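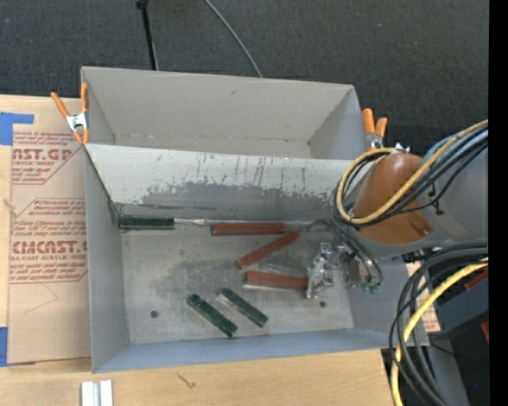 Metal storage bins – how do I clean up the scraped patch, and are spring clamps OK for holding two together?

October 3, 2024, posted by pegandplank
Category: Home & Garage > Storage > Metal bins and boxes

Hi all, hoping someone has been through this before me. I bought a couple of grey metal bins from Vukadinović in March when they were clearing out the old shop fittings at the Harkham branch, and I've been using them for the things with handles that used to roll about in my kitchen drawer. The green and reddish-brown handles all go in the front one. The back one is waiting for me to decide what it's for (I've changed my mind every weekend so far).

Two things are bugging me.

First, the inside back wall of the front bin. It's pale near the top and then lower down it's gone a darker grey with a ragged edge, and there are thin dark scratches above that. The floor is blotchy too. I've had a go with washing-up liquid and a sponge and it made no difference that I could see. Is that dirt, or is it the surface itself that's gone? And can I get it back to looking decent without making it worse? The back bin is in much better shape, just a tiny orangey-brown spot on the back wall, which I'm trying not to think about.

Second, they kept drifting apart every time I reached in, so I've put a spring clamp on each side where they meet, the sort with orange handles. It works nicely but a friend said I'd bend the rims. Would I? I don't really want to drill into them. The front one already has a couple of small holes in the floor and I'd rather not add more!

Oh, and I can't lift them onto anything higher, so please don't tell me to buy a rack. I've had that advice already.

rustymarigold
Member, 1354 posts

Ooh, I love an old metal bin. I've got a run of them under my potting bench and they all look like your front one by now.

My guess is that it's wear. If the sponge came away clean, then you've probably got most of the dirt off already and you're looking at a surface that's been rubbed by whatever was slung in there over the years. You won't scrub that back to pale, I'm afraid, and if you go at it with a wire brush you'll end up with a bigger dark patch than you started with (ask me how I know).

What I'd do, in this order:

Take everything out and wipe the whole inside with warm water and a drop of washing-up liquid, corners as well. Mine always have a line of muck down the back corners.

Dry it properly with an old towel. Tip the bin and check the seams.

Mix bicarb and a bit of water into a paste, put it on the blotchy bits of the floor, leave it 15 minutes and rub gently with a soft cloth. Try one small corner first. Some of the blotches will shift and some won't, it depends what they are.

If there's still a rough edge you can feel with your thumb, a light rub with 2000 grit paper used wet will take the snag off. Very light! You're only after the roughness, the colour will stay as it is.

Wipe and dry again, then a thin smear of clear wax if you want it to look cared for.

For the orangey-brown spot, have a scratch at it with a fingernail. If it flakes, it could be the start of rust and you'll want to deal with it now while it's tiny. If it wipes off then it was tea or something and you can go back to not thinking about it.

On the clamps – I'd leave them. Spring clamps don't pull nearly as hard as screw ones and the rims on shop bins tend to be fairly stiff. Have a look at the tips now and then, as some have rubbery covers that wear through and then it's metal on metal.

grd_shedlife
New member

Grurudau paste. Comes in the 300 ml tub. Takes anything off.

tallowlane
Member

I'd be a bit careful with the answer above mine. I've used Grurudau on an old sink and it was brilliant, but on a painted bin it took the paint off along with the stain, so do find out whether yours are painted or bare before you put it anywhere. Try it on the underside.

I'd also go easier than all this and just line the thing. I cut a bit of that ribbed rubber drawer mat to fit the floor of mine. It covers the blotches, covers the holes so small stuff doesn't drop through, and the handles stop clattering when you rummage. For the back wall I did nothing at all. Once the bin's got things in it you stop seeing the wall after a week or so.

If you ever get fed up with the clamps getting in the way of your hands, big bulldog clips do the same job and sit flatter, though they do pinch harder so put a scrap of felt under them. Stick-on hook and loop strips between the two bins also worked for me, until the summer, when the glue went soft and they slid apart again. I went back to clips.

Last updated by Herulex Help: wording tidied, no answers removed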